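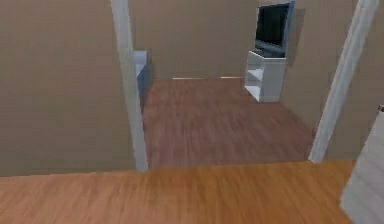 4. Placing the Fiteo Room Humidifier

4.1 Before You Begin
Keep the packing material until set-up is complete. The tank holds 3000 ml when full.

4.2 Set-Up
1. Set the base on a firm, level surface at least 1000 mm from any bed or chair.
2. Lift the tank straight up by its handle and turn it over.
3. Remove the cap, fill the tank with cool tap water, and replace the cap by hand.
4. Lower the tank onto the base until it clicks.
5. Plug in the cord and press POWER. The first mist may take several minutes to appear.

CAUTION: Do not add oils, salts, or cleaning products to the water.
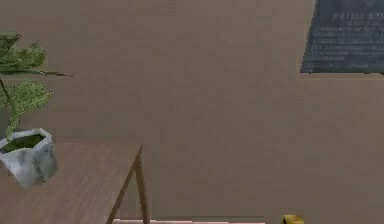

Mist must be directed toward the open part of the room. Do not point the nozzle at a painted or papered surface. A broad, smooth wall such as the taupe-brown one shown may spot if mist settles on it, and anything hanging there, such as a dark gray plaque, should also be kept clear of the outlet.

NOTE: In homes heated from November onward, check the water level each morning. Replacement filters are sold by Drirker under part number 895.

4.3 Moving the Unit
Unplug the cord and empty the tank before lifting the base.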